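Prellholm 2 Desktop Review: A Quiet Tower for the Spare Room

I have been putting off replacing our family computer for longer than I care to admit. The old one took so long to start that I'd go and make coffee, drink it, and come back to the same little spinning circle. So when the Prellholm 2 went on sale at Kurkgate I finally gave in, and I've been living with it since May.

I paid $1,032, which felt like a lot for a box that sits under a desk (the fancier Windgate tower next to it was $2,068, so I did feel a bit better after seeing that!).

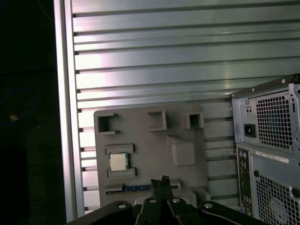
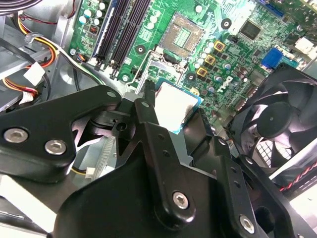
A desktop case with its side open, and a processor near the motherboard.

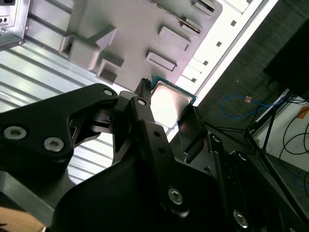
PRELLHOLM, November 4, 2025

Setting it up took me one evening, and most of that was moving more than 1,000 family photos over from the old drive and stopping to look at them. The fan is wonderfully quiet, even with my tax spreadsheet, a video call and far too many browser tabs going at once.

I do have a couple of grumbles. The power button is on top, right where our cat likes to sit, and the front headphone jack is so snug that I have to hold the case with my other hand. The manual is also very thin, though the Kurkgate folks were lovely on the phone and stayed on with me until the printer worked.

Would I buy it again? Yes, I would, and I'd get the longer power cord while I was at it.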